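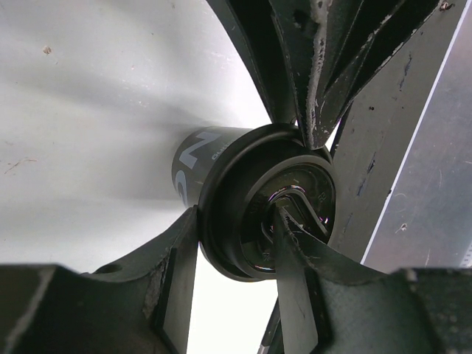
Page 17

Unit 2. Reading a label: the words on packages

Course: Everyday English for Shops and Storerooms, Rirthorpe Evening College
Notes to keep after the lesson

In the first unit we spoke about the names of containers: tin, jar, tube, bottle, box, packet. Now we look at the words which are printed on them. The language of labels is a small language of its own. It leaves out many words that we would use in speech, and a learner who knows the full grammar can still be confused by it.

2.1 Missing words

Labels often drop the articles (a, an, the) and the verb "to be". Compare:

Keep in cool place. (Keep it in a cool place.)
Not suitable for children under three. (This is not suitable for children under three.)
Best before end February. (It is best before the end of February.)

Please do not copy this style in your letters. It is correct on a label and in a short notice, but in a letter it sounds rude or unfinished.

2.2 The imperative

Most instructions on packages use the plain form of the verb: shake, twist, press, store, rinse. The negative is made with "do not", and "don't" is rare in print. "Avoid" is followed by a noun or by the -ing form: avoid contact with eyes, avoid breathing dust.

"Ensure" and "make sure" mean the same. The first one belongs to labels and the second one to speech.

2.3 Words which are easy to mix

Contents / content. "Contents" is what is inside the package. "Content" is used for an amount of one thing: fat content, water content.

Use by / best before. After the "use by" date the food should not be eaten. After the "best before" date it may be less good in taste, but it is usually safe.

Cap / lid / top. A cap is small and often turns. A lid covers a wider opening, for example on a pan or a jar. "Top" can be used for both when you are not certain.

Flammable / inflammable. Both words mean that the thing burns easily. Many students believe that the second is the opposite of the first, and this is a dangerous mistake. The opposite is "non-flammable".

2.4 Numbers and short forms

A batch number is read figure by figure. For batch 1068 we say "one oh six eight". In Britain "oh" is more common than "zero" when we read such numbers aloud.

Learn these short forms: approx. (approximately), incl. (including), max. (maximum), no. (number), qty (quantity). The form "no." comes from Latin, so there is no letter r in it.

2.5 Practice

Rewrite these label texts as full sentences, as if you explain them to a customer at the counter.

Store upright, away from heat.
Once opened, use within two days.
Replace cap after use.
Contents may settle in transit.

Then choose one package from your own kitchen and copy five lines from its label. Underline every verb. Bring the copy to the next lesson, in the Godoy Room at the usual time.

Words for the next unit: refund, receipt, faulty, exchange, proof of purchase.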